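Search this site
Enter keyword
Go

Equipment planning meeting - minutes
Held in the upstairs room, Beltthorpe, 10.00 am

Present: Aaliyah Tremblay (chair), Marthinus Potgieter, Shaimaa Farouk, Mei Crenshaw (minutes)
Apologies: Shivam Sisodia

1. Last minutes
Agreed, with one correction. The spare battery order was placed in November, not December.

2. Hands
Marthinus reported on the two quotes for replacement fingertips and joint covers. Pelletier want 516 a set with delivery. Drarna are cheaper per set but will only sell in fours. Agreed to buy one set from Pelletier now and look at Drarna again when the new budget opens.

3. Room fittings
Clothes handling stays first on the task list. Shaimaa asked that the coat rack be kept where it is until the hanger tasks are signed off. She would like more garments of different weights, mainly long coats and shirts. Up to 50 agreed, second-hand. 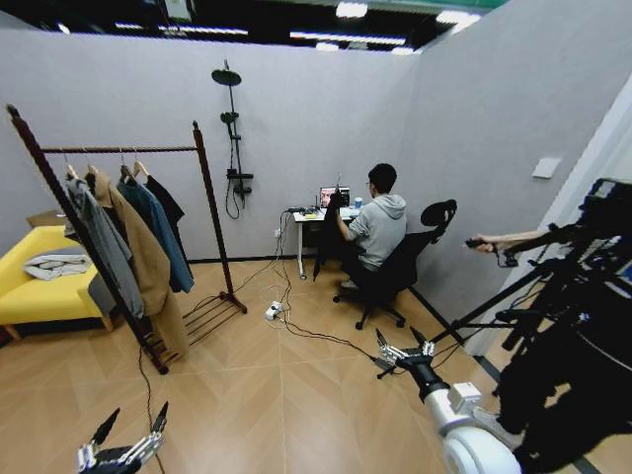
Cables across the floor were raised again. Marthinus to price floor covers and a second power strip, and to find out whether the desk could be fed from the wall side. Mei asked for this to be done before any other furniture is bought.

4. Second arm controller
The Gitstead unit is 3800. Aaliyah said this could not come out of the current year. Shaimaa asked about hire - around 600 a month, minimum three months. No decision. Shivam to get the hire terms in writing.

5. Servicing
Marthinus wants a service line in next year's budget, kept apart from repairs. Agreed.

6. Any other business
Mei needs all receipts by the end of the month.

Meeting closed 11.10 am.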